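Small exporters get a say on the new trade rules
February
By Sebastian Tudose
Print this page | E-mail this to a friend

I've just got back from the trade talks briefing in Clornusthorpe, and I have to say it was a livelier evening than I'd expected from something with "rules of origin" in the title! The hall was full by the time the tea came out, and people were still asking questions when the lights in the corridor went off.

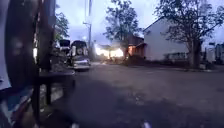 Clornusthorpe Chamber of Trade — Export Desk

The main news is that firms our size will be able to send in their own comments on the draft customs deal before it goes to ministers. Until now it's mostly been the big names who got asked. The draft itself runs to 453 pages (I've read the first bit and the tariff tables, and I won't pretend I enjoyed the tables), but the part that matters to most of us is the chapter on paperwork for small loads.

Dirk Boersma from Dustex was the first on his feet. His firm sells filters to buyers overseas, and he told us one pallet can need 4 separate forms, two of them asking for much the same thing. "I'd happily pay the duty if I could just fill it in once," he said, and that got the biggest clap of the night. Galletti, who bring in kitchen fittings, had the opposite worry — they'd like the old forms kept going for a while so their staff can get used to the change.

I asked about the waiting time at the port, as so many of you have written to me about it. The answer was a bit woolly, if I'm fair. There's a plan for a fast lane for regular traders, but you'd have to sign up first and the sign-up page isn't ready yet. 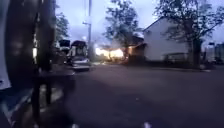
A street in the evening.

Castellanos have offered to go through the draft with any member who'd like help putting a reply together, and I'm taking names for that now. So far 653 comments have come in from across the region, and I'd love to see more of them from our end of it! You don't need to write an essay. A couple of lines on what slows your orders down will do, and you can post it or drop it in at the desk before 4 in the afternoon.

Related items
Customs forms: what changes for small loads
Dustex wins first overseas order
Export Desk drop-in hours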